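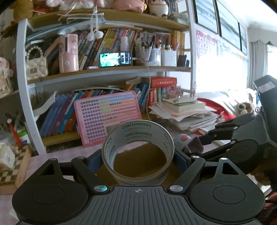
写真1　梱包用の透明テープと、整理対象の白い棚(上段にぬいぐるみ、中段に本とハンドバッグなど)

子ども用品再配布事業「ノラ」進捗報告

提出日:6月5日
提出先:プロスターノ助成担当 ベンヴィンダ・ブラガンサ様
報告者:ユーラン・ホウ

1 作業の進み具合
家庭から引き取った子ども用品の仕分けと梱包を進めています。前回の報告以降に登録した品物は2149点、封をした箱は228箱です。絵本と児童書の仕分けは終わりました。ぬいぐるみは汚れの確認に時間がかかっており、予定より2週間遅れています。

2 棚の整理
白い棚は段ごとに分けて作業しています。上段のぬいぐるみは1点ずつ袋に入れ、種類を書いた紙を添えます。中段は本、バッグ、筒形の容器が混在しているため、先に本を抜いて大きさ別に箱へ詰め、残りを雑貨として登録します。ビーズの持ち手や金具の付いたバッグは、ほかの品と擦れないよう薄紙で包みます。房飾りのような吊り下げの小物は、ひもが絡まないように台紙に留めてから箱に入れることにしました。

3 梱包資材
箱は中サイズに統一しました。大サイズは本を入れると重くなり、階段での運び出しに支障がありました。封は透明テープで底を二重、上面を一重に貼ります。箱の記号は側面に書き、その上からテープを貼って文字のこすれを防いでいます。緩衝材はセドウからの購入分で足りていますが、薄紙は残りが少なく、追加の発注が必要です。

4 引き渡し
最初の引き渡し先は児童室「トー」です。担当のオアイン・ルックさんから、本を先に受け取りたいとの希望があり、搬入の順番を入れ替えました。ぬいぐるみは8月の搬入に回します。受け入れ側の棚の寸法はアシュウィン・ヘグデが確認中です。

5 支出
資材費は予算内に収まっています。運搬費は搬入を分けたことで当初の見積もりを超える見込みです。超過分を資材費の残額から充てることについて、ご承認をお願いします。

6 今後の予定
・ぬいぐるみの確認と袋詰めを終える
・雑貨の登録票を品目別にまとめ直す
・薄紙を発注する
・搬入先ごとの箱の一覧を作成する

登録票の写しは別便でお送りします。記載内容についてのお問い合わせは、記録担当のレオニダス・カラマンリディスまでお願いいたします。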